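[Stonddale-Singers] Re: June concert – is the new opera worth the drive?

Posted by Anca Mocanu, June, 11:48 pm
3 replies | 14 shares

Hannelore Bachmann wrote:
> Has anyone been to the new chamber opera at the Karkia yet? I can get
> two seats for the last night but it's a long haul from my side of the
> county, and I was burned by the last premiere they did (all that
> tape hiss!). Is there any actual singing in it? Also, does anybody
> still have my Hegedűs score? Blue cover, my pencil marks all over
> the alto line.

Hannelore, GO. Take the seats, take them tonight!

I got home an hour ago and I'm still too wound up to sleep, so you're all getting the long version. It's called Tisadetti, it runs a little under ninety minutes with no break, and there is singing from the first bar to the last. Real lines, the kind you want to hum in the car. The story is small – two sisters clearing out their mother's house before the sale, and the mother, who has died, keeps wandering in to correct them. She's a contralto, and what a contralto! Her first entrance is on a low G, unaccompanied, from behind the audience, and I felt the whole row sit up.

The band is only eleven players, in the side gallery where the old organ was, and they never once covered the voices. I'd worried about the accordion. I take it all back. In the letter duet it holds one chord under the sisters for what feels like forever, and then the clarinet slides in underneath and the floor just drops away.

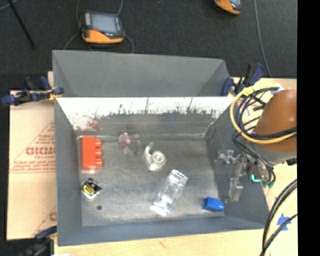

My one grumble is the middle. There's a comic number for the real estate agent that goes on for a verse too many, and the tenor pushed hard in it. He was much better in the quartet. The words are projected on the back wall and easy to read from anywhere except the far left, so ask for center or right if they give you a choice.

The Karkia holds 648 and they told us at the door that they'd sold more than 600, for a brand-new piece, in June, in that heat. I saw plenty of younger faces too. People stayed in the lobby afterward arguing about the ending (I won't spoil it, but bring a tissue).

I don't have your Hegedűs, sorry. Try the altos who sat behind us at the spring concert.

Anca

Comments (3)

> Went to the opening and agree about the agent's song. The quartet made up for it and then some.

> Is the gallery side loud? My husband has hearing aids and brass can be rough on him.

> Hannelore, I have a blue Hegedűs with pencil in it. Will bring it to rehearsal.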